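Refurb Corner > Desktops > Stripping an old Dell tower, where do I start?

gredby_loft
17 Jul 2021
So I've finally got the lid off one of the old Dells and I'm completely hooked! I always thought the inside would be a horrible tangle, but it all seems to have a place. I'd like to get it cleaned up and running for my niece, who only needs it for homework and a bit of music. Do I take everything out, or just blow the dust away and hope?

suvotar
Welcome! Take it out, all of it. You learn so much from the first one. Cards first, then drives, then the power supply, and put the screws in separate pots or you'll be cursing by teatime.

Daderley Dave
Disagree with suvotar there. If it boots, leave the power supply and the board where they are. I've seen more machines killed by keen beginners than by fluff. Lift the card out, clean it, put it back, done.

suvotar
Dave, you say that every time! A board comes out in ten minutes if you go gently and photograph each plug first.

gredby_loft
Ha, I've set you off. I've got two photos, one close in by the expansion slots and one looking down on the power supply and its label.

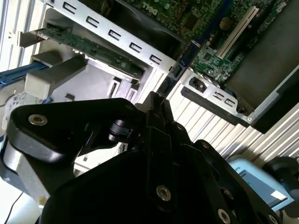
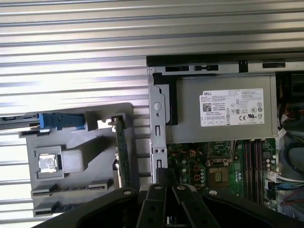
What I love is how much is just folded metal with slots and tabs. I'd been hunting for screws when half of these things probably slide or clip. My main question is about the power supply. Is it worth keeping the one that's in there, or do I buy new? I can get a used one from Olszewski, the spares place by the station.

Daderley Dave
Keep it if it runs quietly and doesn't smell of anything. Check the plugs before you buy a replacement, some Dells want their own type and an ordinary one won't go in. And please don't open the metal box itself, even unplugged.

ticking_over
Seconding that last bit, very firmly. Clean it from outside with a soft brush and leave the lid on.

suvotar
Fine, I'll give Dave the power supply. But I'd still have the card out! Unplug at the wall, undo whatever holds the bracket, ease it straight up. Don't rock it along the slot.

gredby_loft
Brilliant, thank you all. Card out tomorrow, power supply stays for now. Does anyone bother with new paste on the processor?

ticking_over
Yes — costs next to nothing and I did mine in May. Much quieter fan afterwards.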